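Robot learns to fit computer memory by feel

Sunday, March 24, 2019

Pushing a stick of memory into a computer sounds easy until you ask a robot to do it. The slot is narrow, the board gives a little under pressure, and being out by a hair is enough to jam the whole thing.

A team at the Flirnorholm lab has now found a rather lovely way round the problem. Their method, called Varow, lets the arm make a gentle first touch, read the push coming back through its wrist, and shift sideways before it presses again. In 181 trials on old desktop machines it missed only 14 times, and most fits took about 9 seconds.

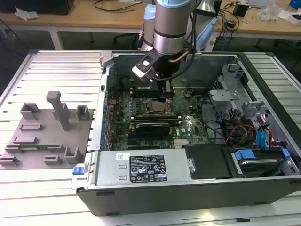
Why old computers?

Because no two are quite alike inside, says Karthikeyan Thevar, who leads the work. Cables get in the way, cases are bent, and cameras struggle once the gripper is down by the board. "When it found the slot on a machine it had never met, we all cheered," he says.

His colleague Hema Lobo wrote the part that decides which way to shift. It learned from just 2 days of practice – far less than the team had planned for.

Next up are power plugs and drive cables, which bend and are much harder to hold. Tests start in April.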